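From: Baptiste Vasseur
To: drirkari-users
Subject: Re: [drirkari-users] Slot grasp reports success when it shouldn't

On a morning in March, Ilse at Podville wrote:

> We see the same thing you describe, or something that looks like
> it. The task is "pick up the container with the cylinder in it,
> right arm, by the slot." The planner is happy, the contact check
> is happy, the log says GRASP_OK, and two seconds later the arm
> is carrying nothing with great confidence.
>
> I had put it down to friction values. Are you sure it isn't
> friction? We raised ours to something silly and it got rarer.
>
> Also, does anybody know if this is simulator only? We have a real
> pair of arms arriving and I would like to know whether to stand
> near them.

It isn't friction, although I spent long enough believing it was that I now feel some loyalty to the idea.

Short version for those who skim: the grasp checker in the Drirkari bridge counts a finger as "in contact" if it touched the object at any point during the close, and it never takes that back. If the finger slips out afterward, the flag stays up. The arm then moves at full carry speed, because as far as it knows it has a firm hold on something.

Longer version. We ran 800 slot grasps overnight on the Hoarau cell model, same container, same cylinder inside it, small changes in starting pose. The log claimed success on every one of them. I'd like to say that made me suspicious. It made me go and get coffee. Only when I compared the logged object height with the gripper height did I find 23 runs where the two had parted company. Raising the friction does make it rarer, as Ilse says, in the way that driving slower makes a missing brake light rarer.

I went back through the wrist views by eye after that. From the wrist, a decent grasp and a bad one are hard to tell apart if all you have is a contact flag, and the slot doesn't leave the finger much to work with.
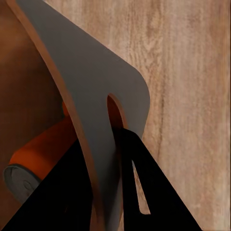

Wrist view, right finger at the slot, orange cylinder behind the wall.

The flag goes up on first touch. What happens next depends on how deep the finger sits and which way the load pulls once the arm starts to lift. A cylinder that rolls toward the far side tips the whole thing, the wall rides up along the finger, and there goes your container. Flitden's older checker polled contact on every step and would have caught it. Somebody changed that to a latch to get rid of flicker in the logs. I have looked up who it was, and it was me, so let's move on.

There is a second problem hiding behind the first. The drop detector, which is supposed to be the safety net, only arms itself after the carry starts, and it compares finger opening against the opening recorded at grasp time. With a slot grasp the fingers hardly change opening whether there is a wall between them or not. So the net is there, it's just been hung in the next room. I tested it by feeding it an open gripper with bare wood between the fingers and the latch forced on. It passed that too.
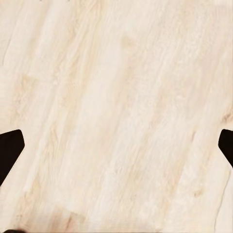 Does this affect real hardware?
It can, since the bridge runs the same checker for both. The arm's own force limits are separate and still work, but the bridge won't slow the arm or stop it when the part is gone.

So Ilse, please stand somewhere else until you've patched. A container coming off at carry speed won't hurt anyone much, but an arm that believes it's holding something will also go through with the handover, and the other arm will come in to meet it. I'd keep the enclosure closed and the speed down to 30 percent for now.

The workaround until the next release is in the config, and it's dull:

contact_latch: false
drop_check: object_pose
drop_check_start: on_close

The object_pose setting only works in simulation, or if you have tracking on the real cell. If you don't, leave drop_check alone and add a pause and a weigh step before the carry. Your logs will flicker again. Turning the latch off brought ours up to 3,031 contact lines in one run, and I read roughly half of them before deciding that I trusted the rest.

The two-arm handover needs its own fix, and I haven't got one I like. At present the left arm starts its approach when the right arm reports a hold, so a stale flag sets both of them going. My plan is to have the left side ask for the object's pose twice, once before it starts and once just short of contact, and to refuse if the answers disagree with where the right gripper is. The second check belongs at about the point where our left gripper is here, still open beside the brown container while the right one holds it over the floor with the cylinder lying inside. Any later and the fingers are already at the rim, and backing out from there has its own ways of going wrong – ask me about the bench sometime.
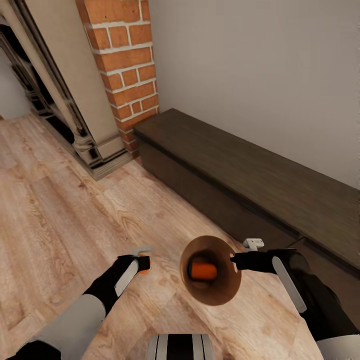
Logging is the other thing I'd like opinions on. I want GRASP_OK gone and replaced with two separate messages, one for contact and one for a hold that has been checked after lift, and for the second to be sent again at each stage of the carry. In the handover above, that would mean a fresh hold message for the brown container before the left gripper closes on it. It will break everybody's parsing scripts, mine included. If you depend on the old string, speak up now and I'll keep it behind a switch for one release.

Patch is on the Drirkari branch called latch-off. It has been run against the Hoarau model and nothing else, so if someone at Podville could try it with a different container I'd be grateful. A taller one with a narrower slot would be ideal.

Baptiste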